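Table de réunion

La table de réunion, c'est le meuble autour duquel on s'assied à plusieurs pour travailler, décider ou attendre que quelqu'un trouve le bon câble. J'ai commencé cette fiche pour notre petit wiki du mobilier de bureau en pensant l'expédier en dix lignes, et me voilà encore dessus à l'heure du goûter !

On la distingue du bureau individuel par sa longueur et par l'absence de tiroirs, et de la table de cantine par pas grand-chose (chez Lillusitz, où j'ai travaillé, la même servait aux deux). Les formes courantes sont le rectangle, l'ovale et le « tonneau », aux longs côtés légèrement bombés. Pour la profondeur, je conseille environ 1000 mm : en dessous, les ordinateurs portables se touchent dos à dos et on finit par se donner des coups de pied. 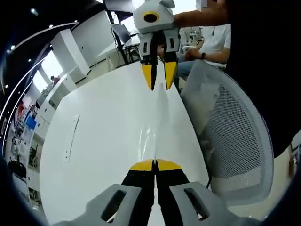 Le plateau mérite qu'on s'y attarde, parce que c'est lui qu'on regarde pendant des heures. Il y a les mats, les satinés, les brillants, et chaque camp a ses fidèles. Moi j'ai longtemps défendu le brillant, surtout en blanc, qui donne tout de suite un air propre à une pièce. Le revers de la médaille, on le voit bien sur cette longue table blanche : la lumière s'y reflète en une traînée vive en plein milieu, et si vos papiers tombent dessus, bonjour les yeux plissés. Un store ou un luminaire déplacé suffit souvent à calmer l'affaire.

Côté modèles, la Pralten que j'ai eue chez moi mesurait 960 mm de large, avec un plateau blanc laqué que j'essuyais au chiffon microfibre, à peine humide. La Dagdag, plus lourde, a des pieds réglables sur 20 mm, un bonheur sur les vieux parquets. Quant à l'Orkel, je ne l'ai essayée qu'une fois, un matin de décembre, et je garde surtout le souvenir de son piètement central, très agréable pour les genoux.

Pour les sièges, prévoyez des accoudoirs qui passent sous le plateau (mesurez avant d'acheter, je parle d'expérience !). Les dossiers en maille respirent mieux pendant les longues réunions d'été.

Voir aussi : bureau partagé, chaise de bureau, passe-câbles.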